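Big bedroom reset, finally!

I've been putting this off since September, and five hours in I'm so glad I started. Everything had to come off the bed first (quilts folded, pillow on top), and wow, I'd forgotten how pretty that carved headboard is once it isn't buried. It came from a secondhand place called Ogilvie and I still love it.
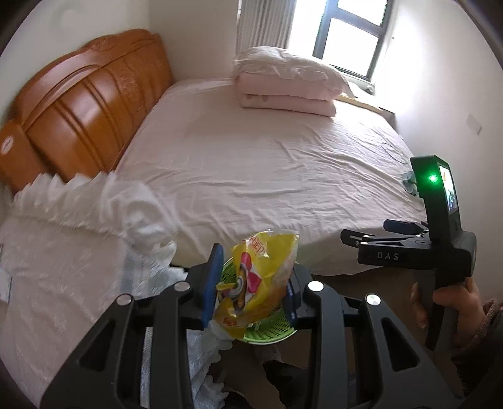

Pink sheet still wrinkly, snack wrapper at the green basket.

The lime basket is my new favorite thing for the small stuff: wrappers, receipts, stray socks. I carry it from room to room and just keep going! Next up is the closet, and I can't wait.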